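Cable box thread, because I finally got to the green table – and yes, I know I've been promising this since August.

Two cardboard boxes to start with. Cables in both, zero labels.
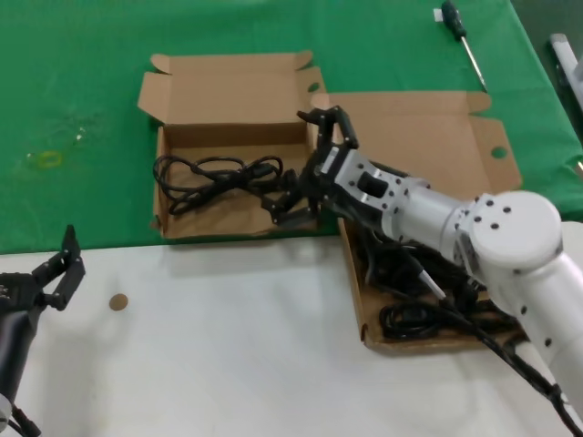 Black cable, black cable, more black cable.

My rule is simple: short ones in one box, the big bundles in the other. Screwdriver stays on the table until I'm done!
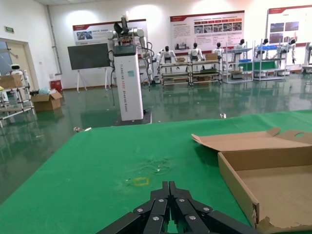 Torn corner and all, I'm keeping this box.

Somebody asked if I'd buy proper bins. Josness has nice ones, but 80 bucks for a lid that clicks? Cardboard is fine – I'll tape the corner.

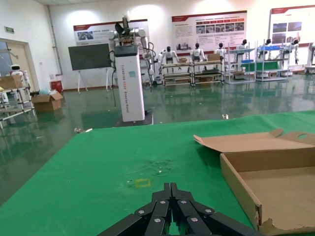
Lid flat, yellow square still on the cloth.

The cloth needs a wash too, those smudges are getting to me. Any tips for pale stains on green fabric? I've tried dish soap.

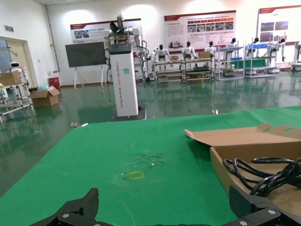 The tangle.

Velcro ties are next on my list (a pack of 900 is way too many, right?). Send me your cable tricks, I'm reading replies tonight with a snack.

Contact | © Morkum | Back to top
We use cookies to keep this page working. OK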